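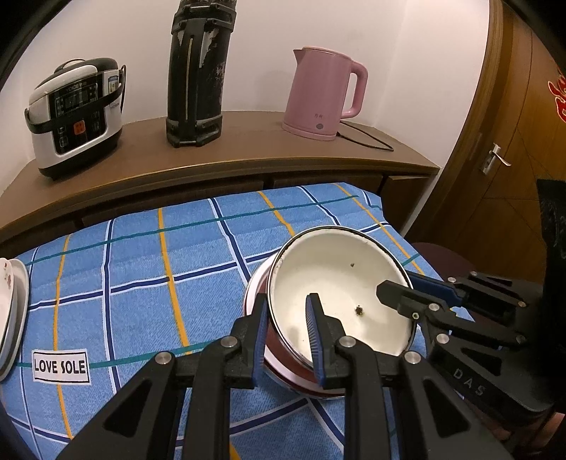

Can a machine clear a table yet? (kitchen edition)

Last updated: January
742 views | 3 shares

brinewater_kate
Okay, so I went down a rabbit hole this week about household robots and now I need somebody to talk me out of it (or into it!). My sister keeps telling me that in a few years we'll all have something in the kitchen that clears the table and washes up, and I keep telling her I've heard that since I was nine. What I care about is dishes. Vacuuming is solved, fine, mine gets stuck under the radiator but it's solved. Dishes though? Is anybody even close?

torque_and_tea
Depends what you call close. I work at Harham, we do small-batch packing, and we've had an arm on the line for a while that moves boxes all day without a complaint. Same box, same spot, same weight. Hand it a round enamel pot with a couple of specks stuck in the bottom and it has no idea which part is pot and which part is dirt. It'd probably pick it up okay. Then what?

Sudheer Shenoy
I think you're selling it short. Picking it up okay is the hard part! Grabbing a pot by the wall, one pad inside the rim and one outside, and tipping it so you can see in, that's a real skill, and ten years ago people were writing whole theses on it. Once you can hold a thing and turn it, scrubbing is mostly patience.

brinewater_kate
See, I'd have guessed the opposite. My kids could hold a pot at two. They still can't scrub one and the oldest is in high school.

torque_and_tea
lol. Kate wins that one.

But seriously Sudheer, scrubbing is force. Too light and the rice stays on, too hard and you've chipped the enamel. I can feel through a sponge when stuck food lets go. Our arm at work has one force setting per job and somebody has to go in and change it.

mopbucket77
I'm going to be the grump here. We trialed a Prandden tabletop unit at the church hall kitchen last January. Over 700 bucks just for the rental and setup, and what it did was move cups from one tray to another tray. Slowly. A person stood next to it the entire time in case it dropped one. So we paid for a robot AND a person. I could have done the lot by hand, had a coffee and gone home.

Sudheer Shenoy
Was that the old Prandden with the suction cup? Those were never meant for anything with a pattern or a curve to it. Two fingers with soft ridged pads is a whole different animal, they give a little and they don't skate on glaze. And if you put one on each side you can tilt a plate right up on its edge and hold it there.

mopbucket77
No idea, it was gray and it beeped.

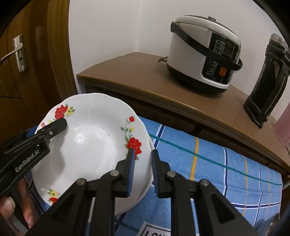 Sudheer Shenoy
Anyway, the bit I'd push back on is the idea that it has to do the whole job by itself. Think of a deep plate with a fancy scalloped edge and roses all over the rim. Is that little dark thing in the middle food? A chip? Part of the design? I'd have to rub it with my thumb to know. So let the machine do the holding and stacking and let me do the deciding. I'd buy that tomorrow.

torque_and_tea
For how much though? The Dreken guys quoted us 2,000 a month for a two-arm setup at the shop and that was before anyone had come out to look at the floor. For a kitchen that's nuts.

lentil_dad
Just use a dishwasher??

brinewater_kate
@lentil_dad somebody has to load it! And unload it! And the good plates with the flowers can't go in, at least my grandmother's can't, the gold came right off one of hers and I heard about it until the day she died.

lentil_dad
Fair. I still think a robot that only loads and unloads the dishwasher would sell like crazy. Forget scrubbing.

Sudheer Shenoy
Kartha is supposed to be working on exactly that. I've only seen the talk, not the thing itself, so take it with a grain of salt.

mopbucket77
Put me down for one when it's done and it doesn't beep.

torque_and_tea
I'd say loading, yes, pretty soon. Baked-on rice, no. Kate, tell your sister she's half right and she owes you half a bet.

brinewater_kate
There was no bet but I'm going to tell her there was. Off to soak a pan.

15 comments | Share this thread
Contact us | Forum rules | Back to top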